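Magazine > Features > Food and Community

Shared tables return to Haltdale

Wednesday, November 22, 2023

14 shares | 2 comments

The weekly community lunch in Haltdale was suspended when the old parish hall closed for repairs. It resumed in September at the Tamihana Rooms, on the upper side of the market square, and now serves up to 100 residents at each sitting. The Suston Trust, which manages the building, has confirmed that the programme will continue through the winter.

Lunches of this kind have a long history in the district. The earliest surviving accounts, kept at the library in Hesham, record a midday meal for mill workers, paid for by a small deduction from wages. Soup, bread and a boiled pudding made up the usual menu. When the mill closed, the meal passed to the parish, and its purpose changed. Those who came were older, often living alone, and many valued the company as much as the food.

The present arrangement keeps the price low. A main course and a pudding cost £2, and no proof of income is asked for. Diners sit where they please at long tables, and serving dishes are passed from hand to hand. The Trust considered a counter service during planning but decided against it, as several former regulars found it hard to queue while carrying a tray.

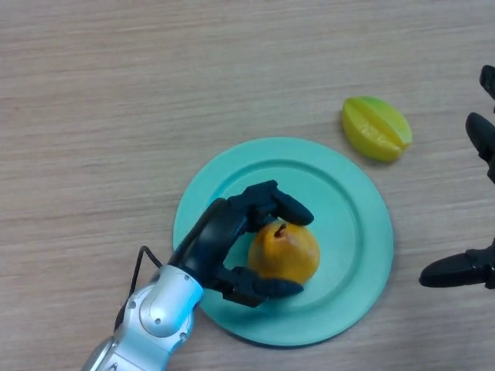 A mint-teal plate on a pale wooden tabletop.

Equipment has been a larger concern than the menu. A survey of the kitchen stores found 247 pieces of crockery, many of them chipped, and the heavier plates were difficult for some diners to lift. Replacements are being bought in stages. The Trust has asked that donated items be plain in shape and easy to stack.

Vegetables come from growers within 8 miles of the town, and the menu is settled on the Monday once deliveries are known. Root vegetables and cabbage will feature heavily until spring. A meatless dish is offered at every sitting.

Places may be reserved at the Tamihana Rooms or at the library desk in Hesham. Transport from outlying farms can be arranged when booking.

Features | Food | Places | Archive | Subscribe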